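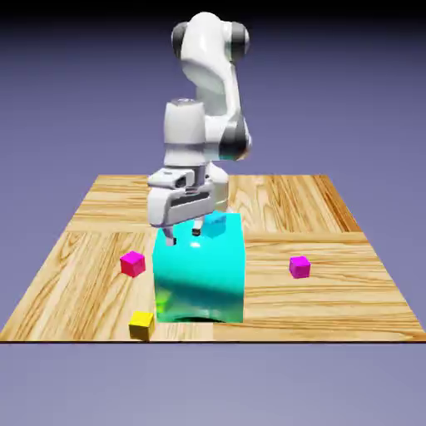 Vista del simulador: el brazo blanco sobre la mesa, con la pinza abierta encima del cubo cian grande.

Octubre. Por el equipo de compras de Soltero

Soltero: simulaciones para decidir qué brazo compramos

¡Hola! Si has llegado hasta aquí es porque te ha tocado opinar sobre el presupuesto, o porque quieres reutilizar los episodios (adelante, para eso están). Soy quien mantiene el repositorio y también quien tiene que defender la compra, así que esto es mitad ficha de datos, mitad cuaderno de cuentas.

Qué contiene

El conjunto tiene 104 episodios simulados de manipulación de cubos sobre mesa. Ocupa 80 GB, que ya sé que es una barbaridad, pero guardé los fotogramas sin comprimir al principio y luego me dio pereza rehacerlo. Cada episodio lleva su vídeo, las posiciones de las articulaciones, la apertura de la pinza y un archivo de texto con la instrucción. Todo es render; no hay ni un segundo grabado con hardware de verdad.

Los cubos cambian de sitio entre episodios. El cian grande es el que más juego me ha dado para pensar en la pinza, y lo digo en serio: antes de montar estas pruebas yo iba derechito a por la opción barata, sin mirar la apertura máxima. Ahora es lo primero que pregunto cuando llamo a un proveedor.

Para qué lo uso yo

Para llegar a la reunión de compras con algo más que un catálogo. Tenemos dos presupuestos encima de la mesa, el de Koubek y el de Sakgate, y no se parecen en nada. Koubek lo manda todo junto (brazo, pinza, controlador y base) y Sakgate lo desglosa hasta el último cable, que se agradece, aunque luego la suma asusta un poco. Para compararlos hice una hoja, costes.csv, con estas partidas:

- Brazo y controlador
- Pinza y un juego de dedos de repuesto
- Mesa y anclaje
- Cámaras y soportes
- Parada de emergencia y vallado
- Formación
- Transporte y puesta en marcha

El vallado casi se me olvida, ojo con eso. Y la mesa también cuesta dinero: en el simulador el tablero flota tan tranquilo, pero en el taller hay que nivelarlo y atornillarlo a algo que no se mueva.

El plazo de entrega que manejo es de unas 7 semanas desde el pedido, con cualquiera de los dos. Si firmamos tarde nos metemos en el cierre del año y el gasto pasa al siguiente ejercicio, así que me gustaría dejarlo resuelto este mes.

Lo que no te va a decir

La simulación no sirve para estimar averías, consumo ni desgaste de los dedos. Tampoco me fiaría del rozamiento, que está puesto a ojo. La carga útil hay que pedirla por escrito al fabricante y restarle el peso de la pinza, que yo la primera vez no lo resté.

Cómo empezar

Descarga la carpeta episodios, abre primero leeme_formato.txt y después el cuaderno ver_episodio.ipynb. Con 2 episodios de muestra ya te haces una idea, no hace falta bajarse todo. La hoja de costes va aparte y se abre con cualquier programa de cálculo.

Pendiente

Falta la variante con la mesa más baja, que es la altura real del taller de Skondville, y falta meter el mantenimiento anual en la hoja (Sakgate todavía no me ha contestado). Si ves una partida que se me haya escapado, abre una incidencia con el precio y de dónde lo has sacado, ¡y la añado encantado!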